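Checking a wrist camera before you compare grippers

Do this before the first trial with each gripper. Start with the exposure. Set it to manual at 665 and keep that number for both grippers, the Mabula and the Wultik. Auto exposure drifts between runs and the clips won't match.

Next, hold the gripper over the bare wood and look for glare. A pale tabletop under ceiling lights can wash out to near white right across the middle, and a small clear glass is hard enough to pick out as it is. 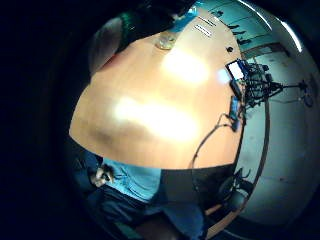 Houshang Ansari wrote to say he gets better results by lowering the exposure first and moving the lamps second - he went down 2 steps and left it there.

Either order works. Write down the final value, then record 2 short test clips per gripper. Keep the cable clear of the fingers.

Last, save the settings under the gripper's name.

Updated 6/24/21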